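How to work out what your next car will really cost to run

The price on the windscreen is only part of what you pay. Before you choose between petrol and diesel, spend an evening with a pen and your old fuel receipts. Ingeborg Teuber, who wrote the first version of this guide, did hers on the back of an envelope.

What you need

Your last two MOT certificates
Fuel receipts for one ordinary month
An insurance quote for each car on your list

Step 1. Find your yearly mileage

Take the older MOT reading away from the newer one. If you have changed jobs or moved house, adjust the figure before going on.

Step 2. Work out the fuel

Divide your yearly miles by the miles per gallon you expect to get. Owners' figures are a better guide than the brochure. Multiply the answer by 4.546 to get litres, then by the pump price.

A petrol car doing 43 miles to the gallon uses roughly 5 litres to cover 47 miles – check your own sums against that.

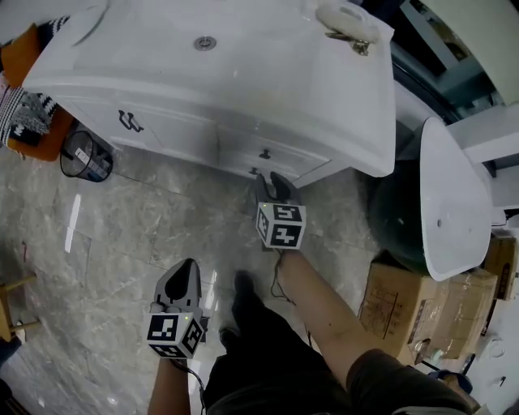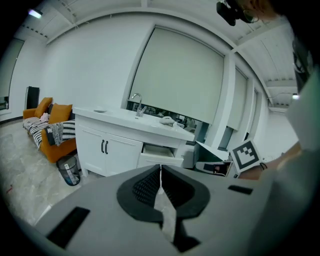 Step 3. Add the fixed costs

Write down road tax, insurance, the MOT and one service. Our local garage, Honkanen, quoted £299 for a full service on a small diesel. Ask for the price with parts and VAT included.

Step 4. Allow for loss of value

Look up the same model at 3 years old and take that price from what you would pay today. Divide the difference by three and add it to your yearly total.

Step 5. Compare

Put the totals side by side. If most of your trips are short and in town, be wary of a diesel even when it comes out slightly cheaper – the particulate filter needs regular longer runs.

Last updated October 19, 2022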